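Tulport Rentals – Move-out checklist, Unit 16
Inspected 13/06/2026

Smoke alarm, hallway: tested, OK
Smoke alarm, bedroom: chirps, replace battery
Bathroom fan: OK, cover dusty
Kitchen outlets: OK
Window locks: 6 checked, one stiff
Water heater: set too high, turned down

Living room: lights OK, sofa OK, picture over the sofa level.

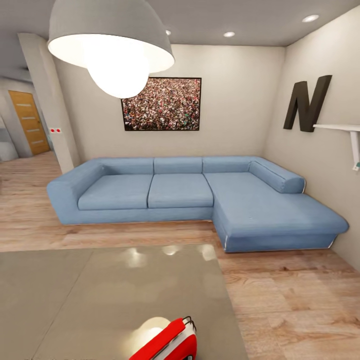
Cheng-en Hsiao asks that the stiff lock be fixed before the July tenants arrive, and says the bedroom alarm was chirping last time too.

Lock is on the repair list – parts ordered. If a new battery doesn't stop the chirp, replace the alarm.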